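Food science wk 3 – handout, salt and brines

Weigh everything. Cups no good for salt, grain size differs. Brine strenght = salt divided by water, by weight. 1000 g water + 50 g salt, call it 5%.

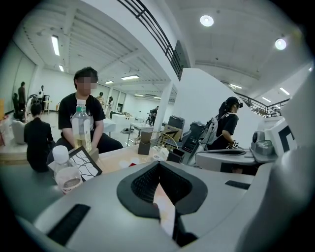 Why not just use table salt? You can, but the anti-caking stuff turns the brine cloudy. Taste is fine.

Cabbage – dry salting, 2% of trimmed weight. So 495 g cabbage, roughly 10 g salt. Rub, leave till juices come, press under. Cucumbers need a brine, don't give up enough water on thier own. Fill jar, weight on top, lid loose.

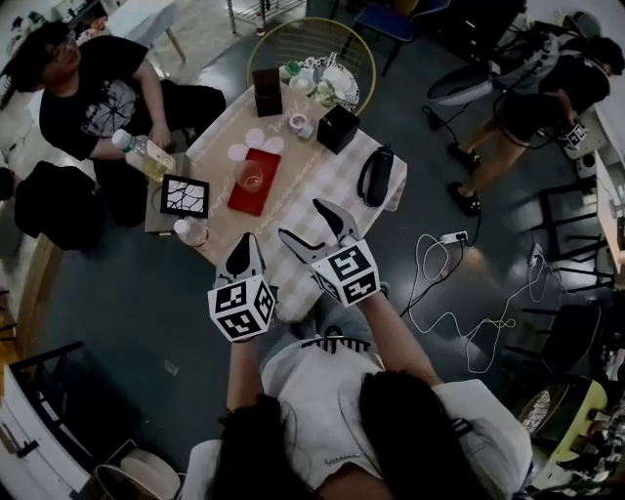 Kamarul Gunawan asked whether the jar goes in the fridge straight away, and thought it would stall the souring. Right – cool room first, fridge once sour.

Reading for October: Pritchard, p. 224 onwards. Skip the vinegar tables.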